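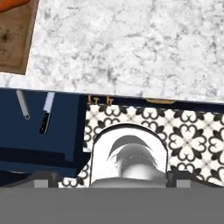 Chapter 7. When the Gripper Does Not Close

In November a mobile arm running in a simulated kitchen at Namton stopped with its fingers open below the edge of a marble countertop. It stayed there until the run timed out. The log held no collision, no joint fault and no lost connection. According to the software, every part of the system was healthy.

The run was one of 1,019 set up by Deepika Kaimal to test a new grasp planner, called Solier, before it was tried on hardware. Of those runs, 647 ended with the object in the gripper. Most of the others failed in ways the team had expected, such as a slipped grip or a target out of reach. A smaller group ended with the arm standing still, and these are the subject of this chapter.

A robot that stops is often treated as a safe robot. In many cases it is. But a stop with no recorded cause is a fault in its own right. The operator cannot tell whether the arm is waiting, broken or about to move. A person who walks up to it to find out may be inside its reach when the next command arrives.

Kaimal's first guess was the gripper model. She replaced it and repeated the run, and the arm stopped in the same place. Oduor Nyanda, who maintained the motion controller, then compared the time stamps on the two message streams. The planner was sending its close command 50 milliseconds before the controller reported that the arm had arrived. The controller threw away any gripper command received while the arm was moving. It did this by design, and it did not report it. The planner, for its part, sent the command once and waited for an answer.

Each program did what its authors had written. The fault was in the space between them.

The repair took 2 changes. The controller now returns a rejection message, and the planner stops with a named error if no answer comes within a set time. Neither change makes the arm better at grasping. Both make it possible to say why it has stopped.

After reading this chapter you should be able to:

Tell a protective stop from an unexplained one
Trace a command from the planner to the actuator
Choose a timeout and defend the choice
Write a fault report that another person can act on

7.1 Kinds of Stop

We begin with terms. A protective stop is one the system makes on purpose, in response to a condition it has been told to watch for.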